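Hand guiding or pendant for bin picking demos?

platine_6
Setting up pick demos from a metal bin, mixed items, nothing heavy. The plan is 200 demos per item. I've been hand guiding the arm, but my shoulder is sore by lunch and the paths come out wobbly. Is remote control worth the bother?

Ekene Tamuno
Yes. I did 444 picks in February with a handheld controller and only the first day was slow. Your hands stay out of the bin as well.

drumville
Disagree. By hand you feel the gripper touch the wall. With a controller you find out when the arm faults.

platine_6
Current state of the bin. My worry is the cables when the wrist turns.
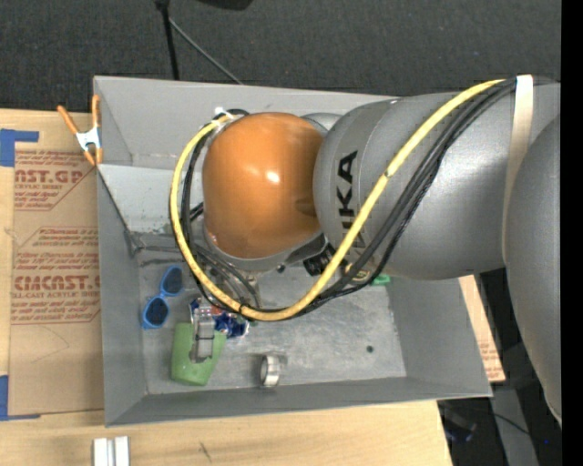 Arm over the bin, sunglasses and the crumpled packet near the gripper.

Ferhat Duman
That loop under the orange cap would bother me more than the teaching method. If you guide by hand you'll pull on it without noticing. Do 2 slow turns of the wrist each way and watch the yellow cable.

drumville
Agree on the cables. Still say hand guiding for the sunglasses, they slide if you push down too hard.

Ekene Tamuno
They slide either way. Turn the controller speed down and come in from above. And throw out bad demos the same day, you won't remember which they were.

platine_6
Will try 6 of each on the sunglasses tomorrow and post the paths.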